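Stulutwood 社区木工与修补项目进展报告(截至七月)

呈:Tuominen 基金社区资助部 Iolanda Conceição 女士
撰写:Felicidad Manalo,Nalum 街区项目负责人

Iolanda 您好:

上次您来 Nalum 街区,正赶上下大雨,我们在门口用旧床单堵水,您还脱了鞋帮着拧,这件事大家到现在还常常提起。本来想早些把报告写给您,可是六月里搬了一次木料架,又赶上学校放假前的那几周,一拖就拖到了现在。好在拖也有拖的好处,有几件当时悬着的事如今都有了着落,我可以一并写进来,不必再给您补第二封信。

按照资助协议里的提纲,我把这一阶段的工作分成场地、课程、修补日、木料、经费和下一步打算几个部分来写。有些地方我会写得啰嗦一点,您若是赶时间,先看经费那一节和末尾的两项请求就可以。

一、场地

Stulutwood 借用的这间旧面粉仓库,去年接手时的样子您是见过的。墙根返潮,北面三扇窗户有一扇完全打不开,地面从门口到里间有一道不小的坡,刨花和螺丝都往同一个角落里滚。这半年我们先做了返潮的处理,把墙根的旧灰铲掉,晾了整整五个星期才重新抹上。工人师傅原本说三个星期就够,我们看墙面颜色还是深,就又多等了两周。这多等的两周让开课日期往后推了,报名的人里有几位因此没能来,我们逐一打电话道了歉,其中大多数后来转到了第二期。

窗户的事情说来话长。打不开的那一扇,窗框早年被人用油漆封死过不止一遍,刮开一层还有一层,灰的下面是绿的,绿的下面是一种说不上来的米黄色。街尾的一位老木匠看了以后说这窗框的料子好,换掉可惜,于是我们就没有换,拆下来修了,重新装了合页和插销。省下来的钱用在了照明上。现在里间做精细活儿的那一片,下午四点以后也看得清墨线了,冬天的时候这一点会更要紧。

地面的坡度我们没有能力彻底解决。房东的意思是,如果续租能签得长一些,他愿意分担找平的费用。这件事我放在最后的请求里再跟您细说。

工作台的桌面是春天陆续收拾出来的。我们的做法是不追求一次刨平,先把台子放在屋里适应一阵子湿度,再处理表面。上油的时候走过一次弯路,第一批用的油太厚,擦了三天还粘手,有个孩子的图纸整张粘在上面揭不下来,后来全部刮掉重来。第二批换了薄的,一遍一遍慢慢上,效果就好得多。 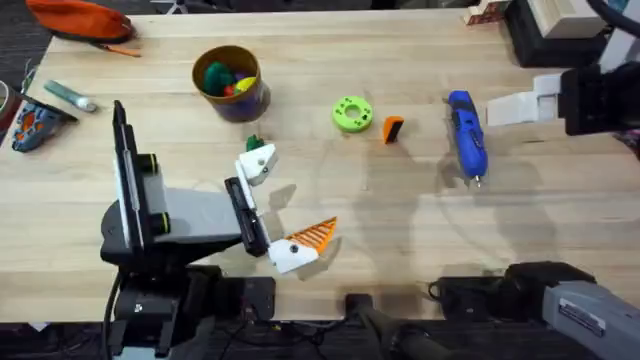 图一:浅色木桌面,纹理清晰可见。

台面的保养我们写了一张纸贴在墙上:热水杯要垫,胶水当天擦,刻刀底下要放垫板。字是学员们自己写的,写得有大有小,比我打印的那一版管用,因为大家都认得是谁的字,谁也不好意思不遵守。

二、课程

这一阶段开了两期入门课,每期 12 次课,晚上七点开始,九点收工,收工以后常常还有人不肯走。第一期报名 21 人,坚持到最后一次课的比我预想的多,中间退出的几位,有的是换了夜班,有的是家里老人需要照顾,只有一位明说是不喜欢,他说锯末让他打喷嚏,后来去参加了隔壁的合唱班,过得很愉快。

课程内容和申请书里写的有一些出入,我应当向您说明。原计划第一期做三件作品:小凳子、挂墙的搁板和带盖的盒子。真正上起来才知道,光是把锯子拉直,就要花掉两次课。有经验的老师都劝我不要赶,于是我们把盒子挪到了第二期,第一期只做凳子和搁板。凳子做得很有个性,四条腿完全一样长的不多,但是没有一张是坐不得的。搁板做得齐整,有一位学员回家以后一口气又做了四块,把厨房的一面墙装满了,还带了腌菜来请大家吃。

第二期的盒子难在盖子。木头会随着天气变化胀缩,四月里合得严丝合缝的盖子,到了六月就可能卡住。我们索性把这件事变成了一次讨论课,让大家把盒子带回来,比一比谁的变化大,再谈谈放在家里的什么地方。放在灶台边上的和放在卧室里的,差别非常明显。这次课原本不在计划里,结束后的问卷上却有好几个人说这是最喜欢的一次,我想明年可以正式排进去。

教学方法上我还有一点心得。起初每次课前我们都发一份很详细的讲义,图文并茂,做得很辛苦,结果大家低头看纸,不看老师的手。后来讲义减到一页,只写当天要用的工具和尺寸,示范的时候所有人都围过来看,看完了各自去试。老师讲得少了,走动得多了,一晚上下来每个人都能被照顾到两三回。

三、修补日

修补日每月办一次,上午九点开门,居民把家里坏了的木器拿来,我们一起修。能当场修好的当场修,修不好的写一张条子,说明要什么料、等多久。拿来最多的是椅子,尤其是横档松脱的餐椅,十有八九是胶老化了,拆开、清理旧胶、重新上胶夹紧,第二天就可以来取。也有人拿来抽屉、相框、切菜板、摇床,还有一位老太太拿来一只木鞋撑,说是她先生留下的,断了一个小角。角补上了,颜色略有些不同,她说这样正好,看得出来是补过的。

申请书里承诺过要登记修补的物件,我们照做了。到七月为止,登记簿上一共记了 362 件。登记的栏目不多:物件、毛病、怎么修的、用了什么料。头两个月字迹潦草,有几页被咖啡泡过,我花了一个周末对着收条重新誊了一遍,所以这个数字我是有把握的。里面修不好退还的也算在内,退还的时候我们会说清楚原因,有的还愿意把料留下来给我们做别的用处。

修补日给街坊之间带来的走动,不太容易写进表格里。等胶干的时候人总要坐一坐,坐下来就会说话。三楼的和五楼的住了许多年没打过招呼,因为一把椅子认识了,现在轮流接孩子放学。我知道您需要的是能够核对的材料,这些话您就当作我多写的几句。

四、木料

木料的来源有三处。一处是 Dumurer 木材行,他们按月把短料留给我们,价钱很低,长度不一,要自己去挑,去晚了好的就没有了。一处是拆旧家具得来的老料,这类料颜色漂亮,可是里面常有断钉,下锯之前一定要仔细查。还有一处是居民送来的,从床板到旧门都有,我们现在也学会了婉言谢绝,受潮起霉的、有虫眼的不再收,否则堆在架子上,连累了好的。

六月搬木料架,就是为了把这三种料分开放。原先全堆在进门左手边,找一块合适的料要翻半天,有一回差点砸了脚。现在长料立着放在里间,短料按厚薄分格,老料单独放一架,查过钉子的在端头画一道粉笔。这个办法简单,学员自己就能维护,每次收工前花十分钟归位即可。

废料和刨花的去处也定下来了。干净的刨花送给街区菜园铺路,掺了胶和油的另外装袋,交到回收站处理。菜园那边回赠了许多西葫芦,多到修补日每个来取椅子的人都得带走一个。

五、经费

本阶段的支出与预算大体相符,明细表随信附上,这里只说几处有变动的地方。

照明一项超出了预算,超出的部分由修窗省下的钱补上,两相抵过,总额没有变。工具一项略有结余,原因是两台台钳是居民捐的,没有另外购买。安全用品一项用得比预计快,口罩和耳塞消耗很大,下半年需要增加。保险费按时交了,收据在附件里。

您在春天特别批准的那笔 2000 元的应急款,原本是为墙根返潮准备的,我们用了其中的大半,剩下的暂时没有动。按照协议,应急款改作他用需要您书面同意,所以我想请您考虑,是否可以把余款转到安全用品一项。如果不方便,我们就原样留着,入冬之前总归还是要再看一看墙根的。

学员收费仍然是自愿的,门口放一个盒子,就是第二期做得最好的那一只盒子,愿意放多少放多少。这部分收入单独记账,全部用来买砂纸和胶。

六、遇到的困难

最主要的困难是老师的时间。目前带课的老师都另有工作,晚上过来,遇到生病或者加班,就只能临时调课。我们试过让第一期的学员给第二期当助手,效果不错,有三位已经可以独立照看一组人练习锯切,但凿子和电动工具还是必须有老师在场,这条规矩我不打算放松。

噪音也收到过两次意见,都是晚上八点半以后还在用砂光机的缘故。我们上门听了邻居的想法,改成八点以后只做手工活,之后再没有人来说过。其中一位邻居后来拿了一张小茶几来修,桌腿修得很结实。

七、下半年的打算

第三期入门课准备在天气转凉以后开,名额和前两期一样。另外想试着开一个短的进阶班,只讲榫卯,每人从头到尾做一件小东西,慢慢做,不赶进度。学校那边也来问过能不能带孩子们来参观,我们答应先接待一个班,人少一点,看得也清楚些。

修补日照旧每月一次,打算加一张专门的桌子,教来的人自己上胶、自己夹。许多毛病一点都不复杂,学过一次,下回在家里就能处理。

最后是两项请求。第一项就是前面说的应急款余款的用途。第二项关于租约:房东希望续签的时间长一些,他才肯分担找平地面的费用,而我们能签多久,要看 Tuominen 下一年度的资助意向。我明白现在还不到您答复的时候,只是想问问,能否请您出一封说明合作情况的信,让房东心里有个底。信写得简单些就好,他是个讲道理的人,只是谨慎。

随信附上支出明细、两期课程的签到表、登记簿的誊清本和问卷汇总。登记簿的原件在我这里,您下次来可以翻看,咖啡泡过的那几页也都留着。您若方便,请挑一个修补日的上午过来,我们给您留一把修好的椅子,西葫芦也请务必带两个走。

祝您一切安好。

Felicidad Manalo
于 Nalum 街区 Stulutwood 工坊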